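**Clukamico publishes its upkeep routine for two-arm tabletop cells, cable slack and all**

GALLCOMBE, 16 July 2024 – Clukamico, which builds and services small two-arm robot cells, today released the maintenance routine its own technicians use, a 19-page document that devotes more space to cables than to the robots.

The routine covers cells in which two arms share one mounting plate at the near edge of a walled table. It is free to download and contains no artificial intelligence of any kind.

"Customers ring us about the software," said Nives Galli, head of service at Clukamico. "We ask them to look at the cable. There is usually a pause, and then they thank us and hang up."

The company logged 140 service calls from cell owners in the year to October. Cables pulled too tight at the wrist were the most common complaint, followed by loose plate bolts and gripper fingers closing slightly off center. Three calls concerned a cell that had not been switched on.

Under the new routine, a technician checks the plate bolts first, then the base lights, then moves each arm slowly through its full reach while watching the cable arch. Slack is set with the arm stretched out over the table. Setting it with the arm folded is quicker and is the reason for a good share of the calls. 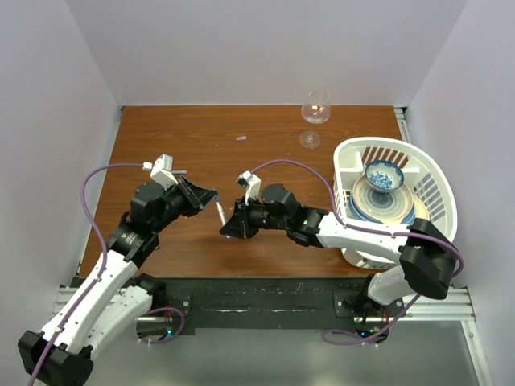 *Both grippers near mid-table, the left one holding a slim, blue-tipped object. The purple cables run up to brackets on the wrists.*

Gripper alignment comes next. The two grippers are brought close together over the middle of the table with a slim object held in one of them, and the gap is compared with the figure recorded at installation. Owners who never recorded a figure are directed to page 19, where there is a form and a mildly worded paragraph.

The routine was tried out at the company's Notham workshop by Algirdas Priedītis, who rewrote the section on bolts after following the first version to the letter.

"It told me to tighten everything and then remove the plate," Priedītis said. "I did as it said – once."

Clukamico will also offer a half-day visit, sold under the name Fontana, for owners who would prefer that somebody else read the document. Bookings open in October.

**Press contact:** Osvaldo Caputo, Clukamico, Gallcombe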